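Enville Paper and Cork Collection: Data Card

Version 2. Last updated 24/03/2021. Maintained by Hemant Semwal. 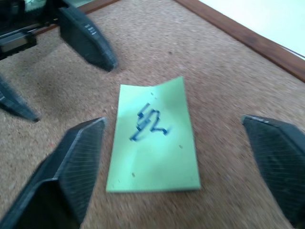 Green paper sheet with a handwritten mark in dark blue, on a cork surface.

Summary

The Enville Paper and Cork Collection holds 3,945 color photographs of small paper sheets on cork surfaces. Many of the sheets carry marks made by hand. The collection was prepared for the study of handwriting, paper color and sheet edges under ordinary indoor light. It replaces the first release, issued in January under the working name Firkel.

Contents

Photographs are grouped into 15 folders by paper color. Each folder has an index listing the file name, the session code and the reading of the mark. Blank sheets are entered as "none" -- the field is never left empty.

Materials

Paper was bought as mixed packs and cut by hand, so sheet sizes vary a little. Sheets that had begun to curl were kept in use. Small specks and spots on the paper were also left as they were, and no retouching has been applied. Sheets torn through were withdrawn.

Writing was done with felt markers in dark colors. Writers were asked to work at their normal speed and were given no model to copy. Some marks are quick scribbles with overlapping strokes.

Readings

Each mark was read by two people working separately. Where the readings agreed, the value was entered as final. Where they differed, both values were kept and the entry was flagged "uncertain". A mark that resembles a number but cannot be read with confidence, such as a scribble close to "52", is entered with a question mark after the value. Users who need clean labels should filter on this field.

Folder layout

nautiyal/ -- photographs from the first set of sessions
mivon/ -- photographs from the second set
index/ -- one text file per color folder
notes/ -- session notes and corrections

Known limitations

Cork has a speckled grain that can be mistaken for marks on the paper when images are reduced in size. Pale greens and pale blues are hard to tell apart in the darker sessions, and color names in the index should be treated as approximate. Focus is uneven, and the cork is slightly blurred in a number of files.

Corrections

Send corrections to the maintainer with the file name and the proposed reading. A single message may list up to 100 files. Accepted changes are recorded in notes/ and appear in the next release.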